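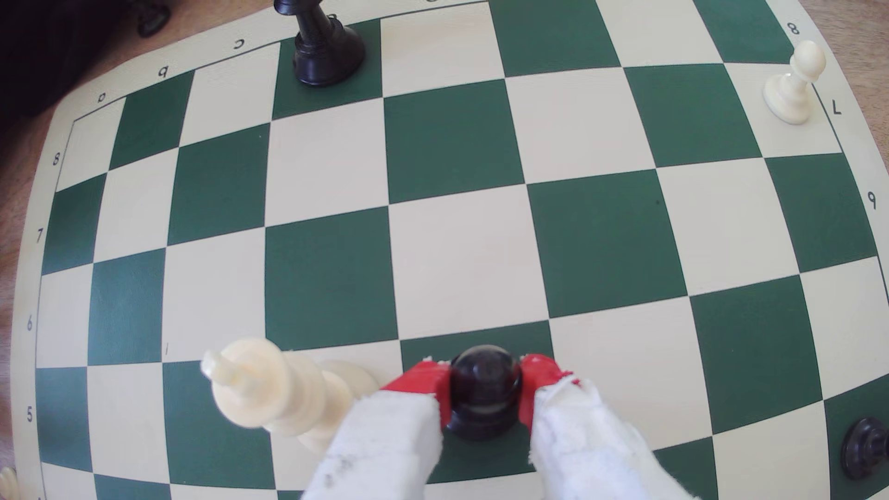

Two kings and a few other pieces on the green and cream board.

Wanted - people who like to push a pawn around after dinner! I run the Wuvel chess evenings on Quintanilla Street, and I'm looking for players, plus one paid helper to keep the room in shape. You don't need to be any good. I've been playing for 30 years and I still drop my queen like a kid.

We play from 7 in the evening until people get tired, usually a bit past 10. It's mostly slow, friendly games with plenty of talking (too much, if you ask the serious folks). This season I want to spend more time on endgames, the kind where there's hardly anything left and you have to walk your last pawn home with your king. I love those. If the word "endgame" makes you yawn, come anyway and play blitz in the corner.

Players pay 2 dollars a night, which goes toward coffee and new sets. The roll-up boards have the letters and numbers printed along the edge, so if you've never written down your moves before, I'll sit with you and show you how. Bring a pencil.

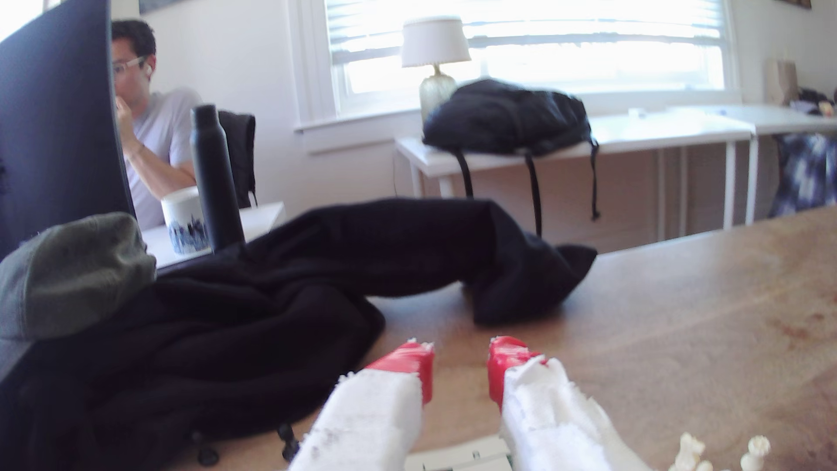 Cap and black top on the wooden table, chessmen down in front.

Now the helper job. It's 300 dollars a month, two evenings a week, and you can play too once things are set up. You'd come in at 6:30, clear off the tables, roll out the boards and set up the pieces. At the end you put it all back in the right boxes and check for missing pawns. You'd also be in charge of lost and found - hats and jackets, mainly. I want them off the tables before the first game, please, and over on the hooks by the door.

You should be okay with carrying folding chairs and reminding grown adults to rinse their mugs. Knowing the rules of chess helps a lot, but I can teach you those in an evening.
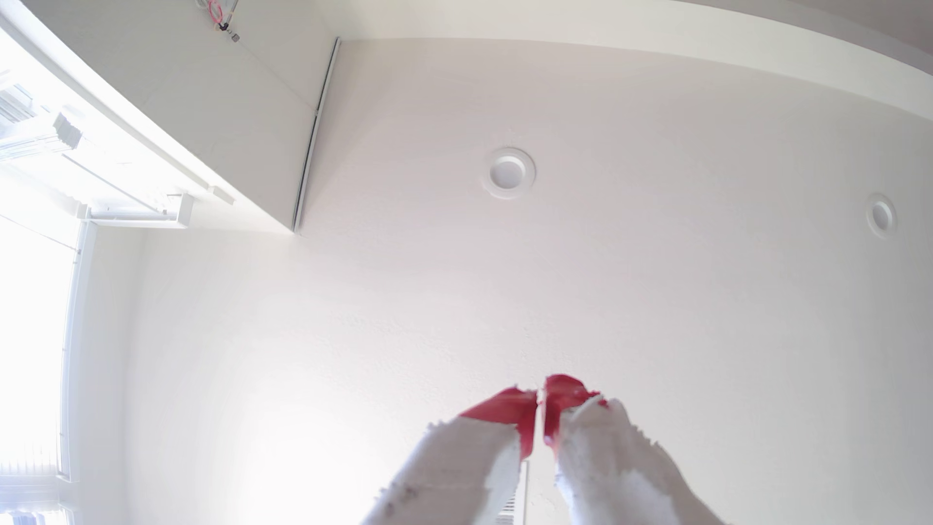 White ceiling with the wall vent, and a few loose wires up by the boxed-in part.

If you're handy, tell me! There are small jobs to do in the room, starting with those wires, which I'd like a proper electrician to look at. I'd pay extra for that, separate from the helper money. Please don't offer unless you're licensed.

We start up again in December. To sign up as a player or ask about the job, drop a note in the box at Draltimen Books or write to Wuvel Chess, 1103 Quintanilla Street, Vedton. Tell me which evenings you're free and whether you've played before. For the helper job, add a few lines about yourself and a phone number, and I'll call you back after 5.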